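Running the Dramholm Vault as a Group of Four

Since the spring update to Parisi, our group has completed the Dramholm Vault on every difficulty except the last. The following notes are intended for players who have finished the main campaign and are considering the Vault for the first time.
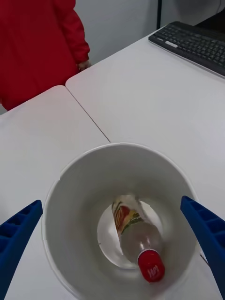 The Vault opens at level 110, although the game permits entry slightly earlier if one member of the party has already cleared it. I would advise against using that allowance. The first chamber is forgiving, but the enemies in the second strike hard enough to remove an under-levelled character in two blows, and revival tokens are limited to seven for the entire run. A party that spends four of them before the bridge should consider starting again.

Preparation is best done in Odton. The quartermaster there sells frost oil at 179 marks a flask, and two flasks per player are sufficient. Those who have reached the third rank with the Prevwood faction may obtain the same oil at a discount from the camp outside the gate, but the walk is long and the saving is small. Food that restores stamina is of greater value than food that restores health, as most of the damage in the Vault is avoidable and most of the failures come from being unable to run.

The opening chamber asks the party to light four braziers in the order shown on the ceiling. The order changes with each attempt. We appoint one player to read it aloud and the remaining three to stand at the braziers, with the reader crossing to the fourth when called. The timer is generous on standard difficulty and noticeably tighter on the one above.

The bridge is where most groups lose patience. Its tiles fall away in pairs, and the pattern is visible only to whoever carries the lantern. The carrier cannot attack. For several weeks we gave the lantern to our strongest player, which was a mistake, as it left the archers on the far side unanswered. Nhyira Addo, who joined us in March, suggested passing it to the healer, and we have kept to that arrangement ever since. The healer can still cast while holding it – a detail the in-game guide omits.

The final encounter is against the Warden, who has three phases. In the first, it is enough to stay behind him and interrupt the slow overhead swing. In the second, he retreats to the dais and summons sentries, which should be drawn to the left-hand stair and defeated together. The third begins when his shield breaks. He will mark one player with a blue ring, and that player must leave the group at once. Frost oil should be saved for this phase. Our best run ended with more than 870 points of armour damage applied in the first window, and the fight was over shortly afterwards.

Rewards are drawn from a common table, with one guaranteed item for each player on the first clear of the week. The Warden's gauntlets are useful to almost any build. The cloak is handsome, though its bonus applies only underground, and I have seen it drop far more often than anything else.

I have yet to settle on an approach for the highest difficulty, where the lantern goes out each time the carrier is struck. Readers who have cleared it with a party of four are invited to describe their method in the comments, in particular how they handled the archers.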